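**Brenell update for Clurkton is out October 8, 2019 — staff and potion crafting reworked**
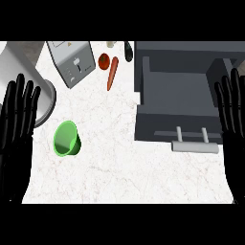

Tuvunton, the team behind the fantasy RPG Clurkton, has confirmed the Brenell update. Free for all owners. PC first, consoles to follow, no date yet.

Main changes:

- New crafting station in the town of Cisternas. Locked untill you finish the ferryman's quest.
- Potions can now be brewed in batches of 2.
- Top-tier staves cost 2,000 gold to bind, down from 3,134.
- Failed bindings give back the gem. Not the gold.

"Players have been asking since May," said lead designer Parvathi Acharya. "The old price was daft. Everyone just sold thier staves and bought a sword."

Saves carry over. Mods that touch the crafting menu will probably break — back up first. Anyone who already bound a top-tier staff gets 1,000 gold in the post at the Cisternas inn, next time they sleep there.

Quest writing by Damián Arancibia. New music by Hanne Nørgaard, three tracks, all in the marsh area.

Known issue: the ferryman sometimes stands in the river. Fix coming.

Review keys and interviews: Joaquín Leiva, Tuvunton press desk. Please put "Brenell" in the subject line.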